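Niltesley Household Help > Kitchen & Table > Stains and Surfaces

Red plastic tray, white tablecloth, gray smudges. What am I doing wrong?

I have a long table that I keep covered with an off-white cloth, partly because it looks nice and partly because the table under it doesn't. On the cloth lives a red plastic tray, the cafeteria kind with rounded corners and a raised rim. The tray is where bottled water goes. That was the whole plan. Drinks on the tray, cloth stays clean, I get to be smug.

Several months in, the cloth has gray smudges all over it and the tray looks like it has been skated on. I have washed the cloth twice, warm, with ordinary detergent, and the smudges got paler and then came back. I have wiped the tray with dish soap and the marks don't move. I also can't get the cloth to lie flat, so anything tall and light that I stand directly on it goes over sooner or later, usually when I'm carrying something else.

So: how do I get the gray out, can the tray be saved, and is there a way to keep the cloth from creeping that doesn't involve thumbtacks? My mother suggested thumbtacks.
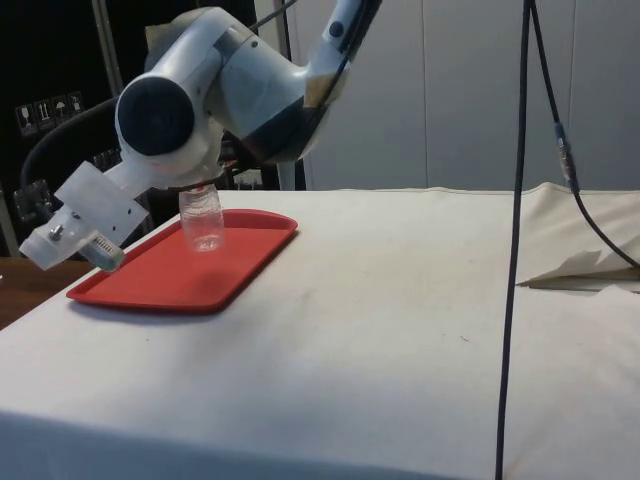
Posted by clothbound_in_Melgate
Member since February | 3 posts | viewed 752 times

Forgot to say the cloth is cotton as far as I know. The tag fell off in the first wash, along with my confidence.

2 replies, sorted by oldest

Wen-hsiung Chiang
Helpful votes: 34

You have three problems and they are all related, so congratulations on that.

The gray first. On a light cloth under a plastic tray, gray that comes back after washing is usually rub-off. Stuff gets slid around, whatever is on the bottom of it gets ground into the weave, and a normal wash lifts the top layer and leaves the rest. Warm water and regular detergent won't do much. Make a paste of baking soda and dish soap, work it in with an old toothbrush, leave it half an hour, then soak the whole cloth overnight in oxygen bleach (the powder, mixed the way the box says). Don't use chlorine bleach on an off-white cloth unless you want it to be some other color in patches. Wash it after the soak and hang it up. Do not put it in the dryer until you are happy with it, as heat will make any leftover smudge a permanent member of the household.

Also flip your tray over. Mine had a gray ring on the underside that I had been faithfully stamping onto every tablecloth I owned. It took a damp melamine sponge and an unreasonable amount of time.

Now the scratches.

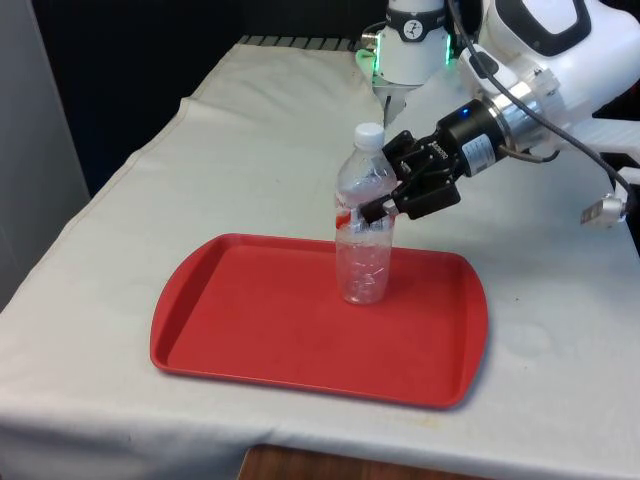
If you can feel one with a fingernail, it's staying. If you can't, it may just be scuffing, and that can be improved. Start with baking soda and water on a soft cloth, in circles, very little pressure. If that does nothing, plastic polish will bring back some of the shine. People will tell you to use sandpaper. I went from 300 grit up to 800 on a tray once, on the advice of a man at the Hustham swap meet, and ended up with a tray that was evenly dull all over. I suppose that counts as matching. Pale marks are a different thing and can be mineral deposits from water that dried there. White vinegar, ten minutes, rinse.

You could also accept that a tray is a thing for getting scratched so the table doesn't. I say this as someone who owns plastic polish.

For the creeping, get the grippy mesh stuff sold for going under rugs. Cut it a couple of inches smaller than the tabletop on each side so it doesn't peek out, lay it down, cloth over the top, smooth from the middle. It won't hold if you lean on it, but it will stop the slow migration. If a corner insists on folding back, iron that corner damp and put a clip on it for a day. Tablecloth weights work too, though the ones that dangle will get you in the knee.

As for bottles falling over, a full one is pretty stable and a nearly empty one is an ornament waiting for a breeze. Thin plastic that's been squeezed is worse, since the base stops being flat. Stand it on the tray, away from the rim, and put the cap on. If it has already gone over on the cloth, just leave it lying there and make your peace.
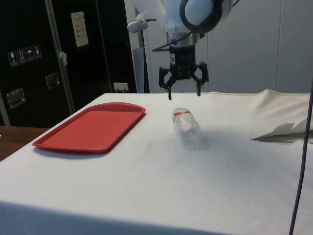 sinkside_Sin: Going to disagree with Wen-hsiung on the order. Soak first, scrub after. I scrubbed a dry smudge with paste and drove it clean through to the table pad, and then I had two things to wash.

The rest is fine. I'd skip the vinegar if the tray is old, mine went sort of cloudy, although it was also left in a sunny window all summer so who knows. Rug mesh yes, but lift it up now and then, I left a piece on a varnished table and it printed a lovely waffle pattern that I now tell guests is inlay.

And no thumbtacks. Your mother can put thumbtacks in her own table.

Reply from clothbound_in_Melgate

Underside of tray checked. There is a ring. I would rather not discuss how dark. Cloth is in the bathtub with the oxygen powder and the mesh is on order. Will report back on whether I soak or scrub first, depending on how patient I am feeling at 6 a.m.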